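January 6, 2025
By Ximeng Lu

Jasmina Stoyanova has hung wallpaper for 16 years and has opinions about yours. She had one about mine before her coat was off.

"Who did the corner?" she asked. I did the corner. She nodded, as a dentist might.

We met to talk about pattern, which by her account the British are finally ready to forgive. For years her clients in Lenwood wanted plain walls in a shade she calls "wet envelope". Last May the phone began ringing about leaves, herons and fake stone.

"People say they want something bold," she said. "Then they put it in the downstairs loo, where they can shut the door on it."

She is kinder about marble patterns, provided they are dark. White marble, she feels, has had its turn. "Everyone's kitchen looks like a bank. Give me a red one. You can spill a whole dinner on a red one and still have people round."
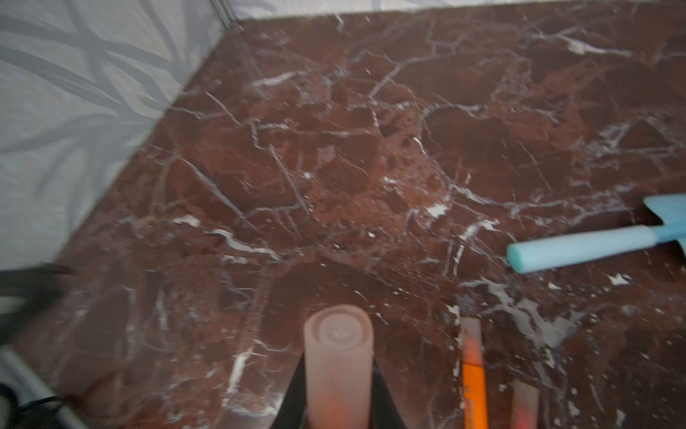
Dark red with white veins: the answer to the bank look

Her own start was less grand. She trained under a decorator named Nikolovski, who made her strip the same box room three times and paid her partly in soup. "Good soup," she added. Her first solo job was a stairwell, and she hung one length upside down. The owners have since moved. She has not told them.

I asked how much a nervous beginner should spend. She once hung a paper at over 200 pounds a roll and thought it behaved like damp toast. Cheap paper is fine, she said, if you buy a spare roll and keep off the phone while the paste is on.

As for scale, she wants it large. Small sprigs make her feel she is inside a biscuit tin.

"Tall grasses, reeds, big leaves. Let them go right up. And keep the colours quiet, or you'll never sit down in there."

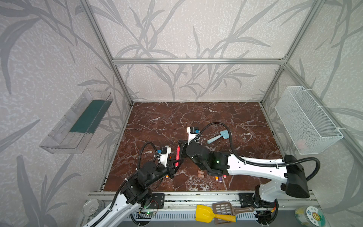
Grey reeds on a mottled white ground, with red marbling below

Before she left she looked at my corner again and ran a thumb down the seam. "You could put a bookcase there," she said. I have ordered the bookcase.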